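The Low Shelf: A Gallery

Huia Rutherford bought the grey shelf for 92 dollars at Stubbs, on the grounds that it would make us tidy. That was July. I have been keeping a record of what lives on it, which Merle Rewi says is the saddest hobby she has come across, and she used to collect bus timetables.

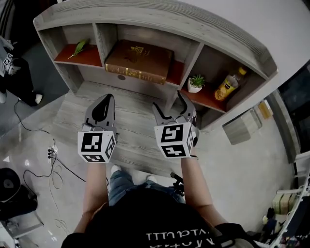 Three compartments: greenery, literature, refreshments.

The brown book with the gold on its cover came from a box lot at Lardale and has been admired by everyone and read by no one I can name. Huia thinks it lends tone. The succulent in the white pot is mine, and so far it has thrived on neglect – a quality I look for in a plant.

Merle holds that a shelf this low is really just a floor with ambitions. She may be right, but the reddish-brown inside is handsome against the grey and you do get a good view of it while hunting for a dropped pen.

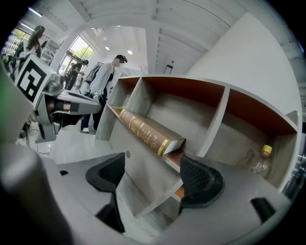

My own vote would be for fewer drinks and more books, and perhaps a second plant if anyone can be trusted to forget it properly. Huia has her eye on a taller unit at 850, before delivery. We are still arguing about the wall.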